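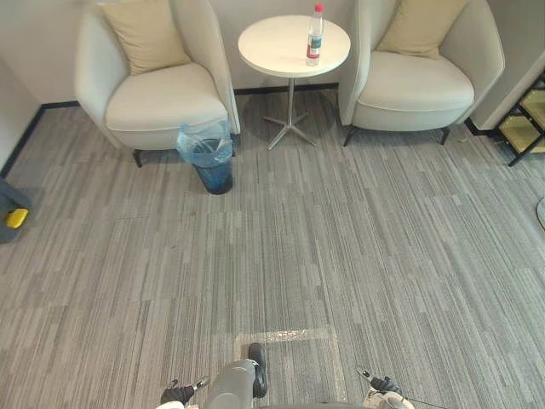

Carpet tiles and seating in a ground-floor lounge area.

Birkett switches to carpet tile across shared office floors

11 July 2018

Property manager Birkett has finished replacing broadloom carpet with modular carpet tile in the shared areas of its Korulach office building, the company said in a notice to tenants. The work covered 3458 square meters of corridors, lounges and meeting rooms and was carried out by flooring contractor Groven.

The building opened in 1984 and had been carpeted in wide rolls glued directly to the slab. Under that system a stain or a worn strip near a doorway usually meant cutting in a patch, and the patch was often visible because the older carpet had faded. Tiles can be lifted and swapped one at a time.

"We had two patches outside the elevators that people stepped around for years," said Hammad Bukhari, building operations manager at Birkett. "With tile, one person can change a damaged piece before the office opens."

The new tiles use a solution-dyed nylon face on a cushioned backing. They are held with a pressure-sensitive adhesive applied in a grid, which leaves the tiles removable. Groven tested the slab for moisture in October and found high readings in 6 of the test locations, all on the north side. Those areas were given a moisture barrier before the adhesive went down.

Removal of the old glue took longer than planned. Gumaro Rosales, site supervisor for Groven, said the residue was scraped mechanically and the slab then skimmed with a leveling compound.
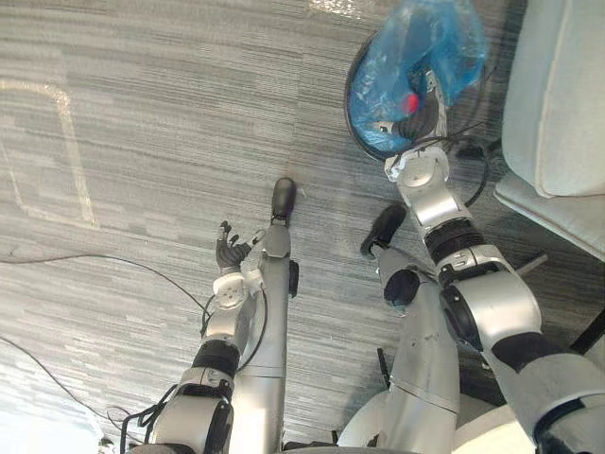 Tenants on the upper floors had asked whether the change would affect noise between levels. Birkett said impact sound readings were taken in two meeting rooms before and after the work, and that the results will be sent to tenants with the next service charge statement. Walls and ceilings were not altered.

Cleaning will also change. The previous contract called for hot water extraction of all carpeted areas twice a year. The new schedule relies on daily vacuuming along the main routes and low-moisture cleaning every 9 weeks. Spills should be blotted and reported to the front desk with the room number. Tenants are asked not to use store-bought carpet shampoo, as residue can attract soil and make a tile look darker than the ones next to it.

Birkett is holding spare tiles from the same dye lot in the basement storeroom. Shamim Janjua, who handles purchasing for the building, said the stock was set at three percent of the installed area. Spares will be rotated into low-traffic corners from time to time so that they wear at a similar rate — a practice the manufacturer recommends but does not require.

Old carpet that was free of adhesive was baled and sent for fiber recovery. The rest went to landfill.

Private suites are not part of the project. Tenants who want the same flooring inside their own space can request a quote through the building office. Furniture moving and door trimming are priced separately.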